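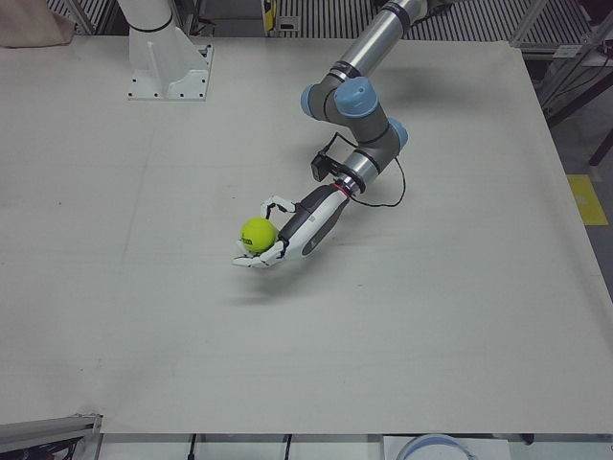

Left arm, tennis ball. Station 2 at the Falex open day.

Falex open day, the quick version
Posted Wednesday, October 2, 2024

Back from Falex, feet sore, writing this up before I forget it all. They opened the hand lab to visitors for the afternoon. Free entry, badge at the door, coffee in paper cups. 344 people through by closing, according to the board by the exit. Felt like more in the hallway.

One gallery entry so far, the tennis ball one at the top. Notes on it and on the rest of the afternoon underneath.

The tennis ball
Gray and silver arm, light blue caps on the joints, white hand on the end with black joints in the fingers. Thumb over the top of the ball, fingers curled round it, the whole thing held just off the table. Thin red ring where the arm stops and the hand starts. Small black camera clamped on at the wrist, cable looping out in a big lazy curve. I kept watching the cable. You always wonder what it's going to snag on.

Plain white table, by the way. Great for seeing the ball, which is about as loud a yellow-green as you can get. The kid next to me wanted to know if they played with it at lunch. No answer from the staff, just a grin.

The other arm at this table is a white one, on a bolt-hole bracket up at the far left corner. The ball demo was a left-arm thing all the way through. Two-arm work is on the plan for January, they said, handing things across from one to the other. Would go back for that.

How the demo ran
Short talk first, then the pick, then questions, then round again. Slots were 29 minutes, and they stuck to it, a little bell and everything. I stayed for two. Second talk was better, the presenter had dropped the slides and just pointed at stuff.

The software side is called Drineo. Picks where the fingers go, more or less. They've got a set of 700 grasps they run through on everyday things, and the tennis ball is one of the early ones. Somebody asked why a ball and not a box. Answer was that a box lets you be lazy, two flat sides and squeeze. A ball wants the thumb in the right place. Made sense to me. Fuzz helps too, apparently, a shiny ball is meaner.

Question from the back about eggs. There is always a question about eggs. They do eggs, just not on open days.

Elsewhere in the building
Quintana had the room across the hall. Conveyor sorting, bottle caps by color, loud. Good for kids, bad for hearing anyone. Didn't stay long, the line was out to the stairs and I'd promised to be home by six.

Olia was the quiet one, down at the end. Small table, two screens, a planning tool for laying out work cells. You drag the arm about and it tells you what it can't reach. I put mine facing a wall. It told me so, politely. Recomend this one if you're thinking of getting a cell for your own shop, it's the only stop where I came away with something I could use on Monday.

If you're going next time
Get there early. Hand lab first, then Olia, leave the conveyor for last when the school groups have gone.
Parking is round the back, follow the paper signs, not the map on the flyer. The map is wrong.
Closed shoes for the lab, they do turn people away in sandals.
Pictures are fine in the hand lab. Quintana said no flash, Olia didn't mind either way.
Bring your own water, the machine by the stairs only took exact change and then it didn't even take that.

Handout from the lab is two pages, double sided, mostly on the fingers. I'll scan it when I find wich bag it's in. If you were in the second slot and wrote down the name of the book the presenter held up, please leave it in the comments, I missed it completely.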